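## 4. Recording the drawer task

Read this section before your first shift with the Trodirport hand tool. Shelf tidying used to be done by hand from start to finish. With the new line, the operator demonstrates each motion and the arm repeats it overnight. Your job moves from handling items to teaching and checking.

1. Sign in at the station and select task 143.
2. Check that both finger pads are clean and seated.
3. Hold the tool level with the drawer, jaws open.
4. Move in slowly until the knob sits between the fingers – do not touch the drawer front.
5. Close the jaws, pull straight back, and pause.
6. Push the drawer shut, open the jaws, and back away.
7. Press Save. Repeat until the counter reads 46.

**Note:** Leave the items on the shelf where they are during a set. If something falls, stop, discard that recording, and put the item back.

**Caution:** Keep your free hand away from the jaws while they are closing.

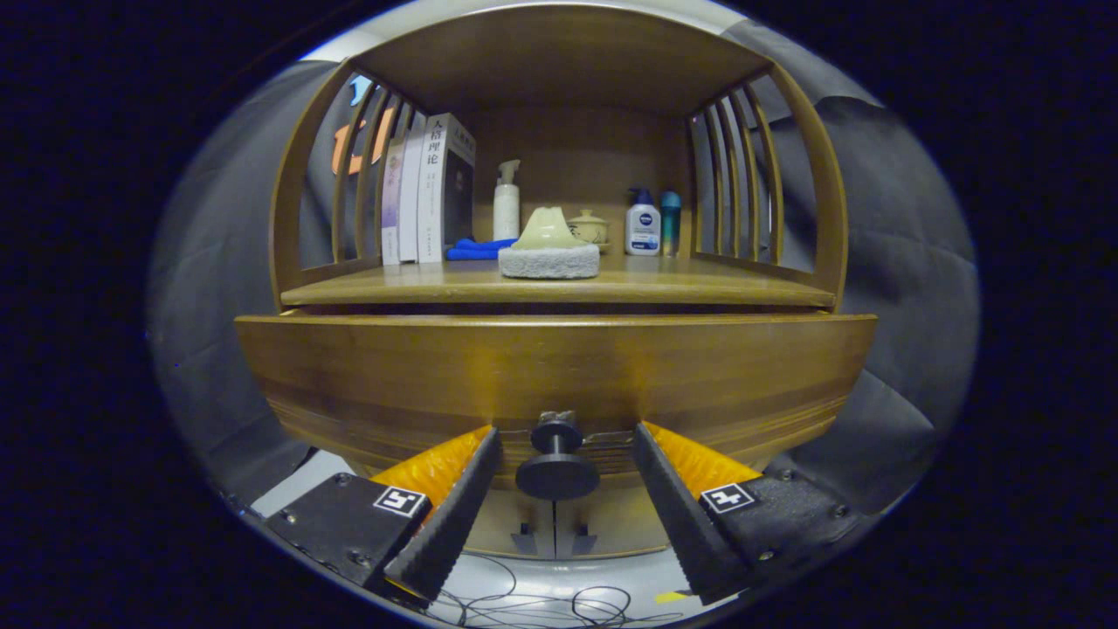
*Figure 4-1. Step 4: fingers on either side of the drawer knob.*

### 4.1 Changes to shifts

- Operators no longer restock after 6 p.m. The late hours are now used for reviewing recordings.
- Reviewers may reject any recording without a supervisor's approval.
- Recording is limited to two sets per person per shift. Report a sore wrist to Sum-yee Hsueh the same day.
- Questions about retraining go to Apolinar Alvarado.

For jaw faults, see Section 7.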